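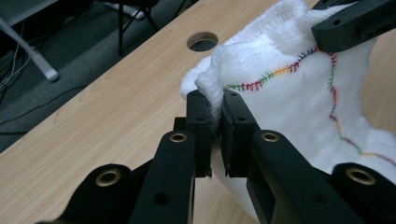 Fig. 1. Gauze item held between the jaw pads of the hand-held gripper, wrist camera view.

Minutes, Deformable Handling Working Meeting, November

Present: Duangjai Kaewmanee (chair), Chanida Kaewmanee (minutes), Plutov, Mitton
Apologies: Nakpan
Start: 10:05

1. Minutes of the previous meeting
Accepted with one correction. Under item 3, "pad width" should read "pad spacing."

2. Status of the Urko cloth set
Duangjai reported 897 demonstrations recorded with the hand-held grippers against a target of 2000. Of these, 456 have been checked and labeled. The remainder are waiting on the new label sheet (item 4). Mitton asked whether the target still applies if the towel task is dropped. It does; the towel share moves to gauze.

3. Grasp method on gauze
Plutov presented the comparison between the flat pinch and the fold pinch. In the flat pinch the jaws close on a single layer near the edge of the cloth. In the fold pinch the operator first pushes up a small ridge and closes on both sides of it, giving a narrow crease between the pads as in Fig. 1.

The fold pinch lost the cloth less often during the lift. The gain was clear on gauze and small on plain cotton. Plutov does not want to quote a rate until the remaining episodes are labeled, as the two operators did not do equal shares of each condition.

Mitton raised the stitching. The gauze piece carries two lines of multicolored zigzag stitches, and a fold taken across a stitch line is stiffer than one taken in open weave. Results for the two cases should not be pooled. Agreed.

Chanida noted that the trained policy tends to close near the stitch lines even when the demonstrations did not. Possible cause: the colored thread is the strongest visual feature on white cloth. Plutov proposed a test with the color channels removed at training time. Agreed as a first check, before any change of material.

4. Labels
Current labels are "held," "slipped" and "missed." Duangjai proposed adding "partial" for episodes where one layer of the fold escapes and the other stays in the jaws. Discussion of whether this can be seen reliably from the wrist view. Mitton thought it could in most episodes, but not where the pads hide the crease. Decision: add "partial" and also "cannot tell." Labelers are not to guess.

5. Pad wear
Slight wear on the lower tips of the jaw pads. Plutov does not expect an effect on the fold pinch, where contact is higher up. The flat pinch may be affected. Pads to be swapped before the next flat pinch block, and the swap entered in the session log so that episodes can be split by pad set.

6. Two-gripper episodes
Short discussion. When the second gripper rests on the cloth during the pinch, it acts as an anchor and changes the tension in the fold. These episodes have so far been stored with the single-gripper ones. They will be given their own tag. Nakpan to be asked if the tag can be filled in from the tracking data.

7. Actions
Plutov: training run without color, same split as before.
Chanida: revised label sheet, with sample clips for "partial."
Mitton: separate stitch-line and open-weave grasps in the labeled set.
Duangjai: order 2 pad sets; write to Nakpan about the tag.

8. Other business
Storage on the shared drive is nearly full. Raw video from the pilot sessions may be moved to the archive once Mitton confirms the copies.

Closed 11:20.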